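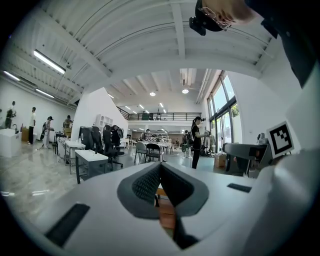
I learned to swim as an adult, starting in January, and a few people have asked me how it went, so I am writing it down in one place.

Some background first. I grew up two hours from the nearest beach and my school had no pool. My parents didn't swim either. When I was nine I went under at a motel pool in the deep end and a stranger pulled me up by the arm. After that I stayed on the steps. By my thirties I had gotten good at holding towels, watching bags and saying I had just eaten. It wasn't a big sadness in my life. It did mean I skipped a canoe trip with old college friends, and I thought about that trip more than I expected to.

I signed up at the Sowah pool, which is a plain city pool with six lanes and a shallow end where I can stand with my shoulders out of the water. The adult beginner class ran for 16 weeks, one evening a week. Our teacher was Akua Kpodo. She had taught kids for a long time before she started taking adults, and she told us on the first night that adults are harder to teach. Kids will put their faces in the water if the person next to them does it. Adults want to talk about it first.

We did talk about it first. Then we held the wall and blew bubbles.

The first three classes were all breathing. You take a breath through your mouth, put your face in, and let the air out slowly through your nose. I had assumed swimmers held their breath, so this was news to me. I had been holding mine all my life and then trying to breathe out and in during the same half second, and I got a mouthful of water every time. Akua had us practice humming. If you hum underwater, the air goes out of your nose without any effort, and it gives you something to do other than panic. I practiced at home in a mixing bowl at the kitchen table. My daughter thought this was very funny and wanted a bowl too.

Floating took longer. I am a sinker. My legs go down first, then my hips, and then I start folding in the middle. Akua held one hand under my back and kept telling me to look at the ceiling lights and push my chest up. What was happening was that I kept lifting my head to check on my feet, and each time I did that my feet went lower. I must have heard "ears in the water" more times that month than any other sentence. The night I floated by myself it lasted for maybe five seconds, and I only knew because I heard her voice coming from farther away than it should have been.

After floating came gliding, and after gliding came kicking with a board. I hated the board. I kicked as hard as I could and stayed where I was, and for a while I went slightly backward. It was my ankles. Years of running had left them stiff, and a stiff foot in the water works like a little shovel. I started sitting on my heels in front of the TV in the evening to stretch them out. It hurt for two weeks and then it hurt less. My kick is still the weakest part of what I do.

Equipment, since that was a question I got by email:

- **Goggles.** I bought a cheap pair that leaked, then a pair of Drotells that didn't. The shape matters more than the price. Press them to your face without the strap, and if they stick for a moment they will probably fit.
- **Cap.** The pool doesn't require one. I wear one anyway to keep hair out of my eyes.
- **Suit.** Buy one made for laps. My old one was for sitting near water and the seams gave out.
- **Ear drops.** I needed them once, after the second week. Now I tilt my head and hop like everybody else.
- **Nose clip.** I used it for one class. Akua asked me to put it away, and she was right. I would have kept it forever.

I also tried logging my practice in an app called Clilix, and I stopped after a month. It kept congratulating me. Now I write the date and the distance in a pocket notebook that lives in my swim bag, and half the pages are wavy.

The stroke itself came together around the middle of the course. We learned it in pieces, arms at the wall, then arms with kicking, then arms with kicking and a breath to the right. The breath is where it all fell apart for most of us. I would do four clean strokes, turn to breathe, lift my whole head like a seal, and sink. One of the other women in the class got it before the rest of us and tried to explain how, and she said she kept one goggle in the water. That helped me more than anything. If one eye is still under, your head can't be up too high.

I practiced on my own between classes, usually at 6 in the morning before work, in the slow lane. I was worried about getting in the way. The regulars in the slow lane were mostly older than me and very patient, and one man let me go ahead of him every single time even though he was faster. I never got his name. I kept those sessions to 15 minutes at first. That sounds short, but I came out of the water with my arms shaking and ate two breakfasts.

In the last class we each had a goal we had picked back at the start. Mine was to swim 200 yards without stopping, which is eight lengths of that pool. I stopped after five. I hung on the wall for a bit, then did the other three. Akua said it counted as finishing the class and didn't count as the goal, and I agreed with that. I went back by myself the following week and stopped at six. The week after that I did all eight. It was slow, and I had to switch to backstroke for part of the seventh to get my breathing back. I asked myself whether backstroke was allowed and decided that it was.

I got out, took a shower and drove to work. I told my sister on the phone that night and she said, "So you can come canoeing now," and I said I could, with a life jacket.

There are things I still can't do. I can't tread water for long, and the deep end bothers me. I can swim across it if I keep moving and look at the line on the bottom, but stopping over it makes my stomach drop. Akua runs a second class in the fall that covers treading, diving to pick up rings, and jumping in feet first. I have put my name on the list. The jumping is the part I don't want to do, and my daughter has already asked if she can come and watch it.

If you are thinking about starting, call your city pool and ask for the adult beginner class by name. Ours wasn't on the website. I found it on a paper flyer next to the locker room door, under a notice for lost keys.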